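Formations › Simulation et urgences › Appels à participation

15 juil. 2021 · Temps de lecture : 3 min

Cherche urgentistes, internes et infirmiers pour relire des ECG (et râler un peu)

Bonjour à toutes et à tous ! Je me lance : je monte depuis le printemps un petit projet qui s'appelle Clavdale, et j'ai besoin de vous. L'idée m'est venue après une garde où je suis restée plantée devant un tracé d'hyperkaliémie que j'aurais dû reconnaître tout de suite. Des ondes T pointues, un QRS qui s'élargissait, tout y était, et moi je cherchais un problème coronarien. Le bilan est revenu du labo avant que j'aie compris. Depuis, je me demande comment on apprend vraiment à lire un ECG sous pression, avec le téléphone qui sonne et trois personnes qui vous parlent.
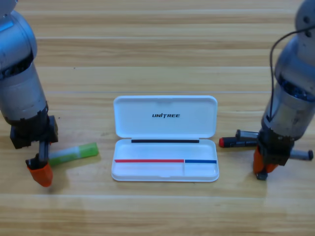 J'ai donc rassemblé 82 tracés anonymisés, tous liés à des troubles du potassium ou à leurs imitateurs (bloc de branche, repolarisation précoce, surdosage en bloqueurs des canaux sodiques…). Je voudrais les faire lire par des gens de tous niveaux, en temps limité, puis comparer ce que chacun a vu en premier. Le centre de simulation Whiteley nous prête ses salles, et Urden, l'association de formation continue où je donne des cours, prend en charge les déplacements.

Qui je cherche

— Des médecins urgentistes, thésés ou non
— Des internes, toutes spécialités, à partir du troisième semestre
— Des infirmiers et infirmières d'accueil ou de SMUR — j'insiste, vous voyez les tracés avant nous !

Pas besoin d'être bon en ECG. Si vous les détestez, écrivez-moi quand même, vos réponses m'intéressent autant que celles d'un rythmologue. En revanche, je ne peux pas prendre les collègues qui ont déjà relu les tracés avec moi.

Comment ça se passe

Trois séances d'une heure et demie en septembre, en petits groupes de 13 au maximum. Vous lisez, vous notez votre hypothèse et la première chose que vous feriez pour le patient, on passe au suivant. Le débriefing vient à la fin de chaque séance et c'est de loin le moment que je préfère : on se dispute gentiment sur la place du calcium, on ressort les vieux cas, on apprend plein de choses. Les réponses sont saisies sous un numéro, jamais sous votre nom, et votre chef de service n'en verra rien.
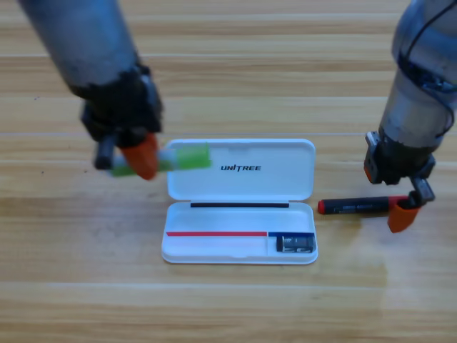

Ce que vous y gagnez

Une indemnité de 98 euros pour les trois séances, une attestation de formation et l'accès à tous les tracés commentés une fois l'étude terminée. Il y aura aussi du café, et du bon (j'y veille personnellement).

Pour vous inscrire, envoyez un message au secrétariat d'Urden avec « Clavdale » en objet, votre métier, votre ancienneté et vos disponibilités de septembre. Pas de CV ni de lettre de motivation, deux lignes suffisent. Je réponds moi-même, parfois tard le soir quand je sors de garde, et je vous enverrai la note d'information et le formulaire de consentement avant la première séance.

3 commentaires · 13 partages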